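Ticket 334 – Plate reader, drifting baseline in FRET channel
Opened: 12 January 2023
Reported by: Aled Penry
Instrument: Rolberg reader, Cilthorpe lab
Status: Resolved, monitoring

Symptom
Acceptor channel baseline climbs during long melt runs on labelled oligo duplexes. Buffer-only wells are affected too, so the probe is ruled out. Donor channel is flat.

Log
1. Repeated the run with fresh buffer and a new plate. No change.
2. Gain lowered to 700. Drift scales with gain, shape is identical.
3. Swapped the optical seal for the Hopkin film. Slightly less noise, same slope.
4. Ran with lid heater off. Baseline flat for all 57 cycles. Condensation made the outer wells unusable, but the result points at the heater side.
5. Opened the upper housing. The acceptor emission filter was sitting proud of its holder on one side – retaining clip not fully home. Reseated the filter with fine tweezers, clip pushed in until flush.
6. Recalibrated against the fluorescein standard. Reading 282, within tolerance.
7. Full melt run with lid heater on. Drift gone in buffer wells. Melt curves for the duplex set overlay the Pluvuvcombe data.

Notes
Runs made before the fix can be kept if they include buffer-only wells – subtract per cycle, not as a single offset. Runs without them should be repeated. Do not touch the filter faces with metal; grip the rim only. Colour of the coating is not a guide to its condition.

Next check due in March.

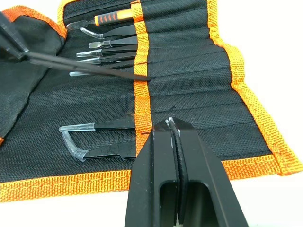
Precision tweezers in the tool roll, black with orange binding.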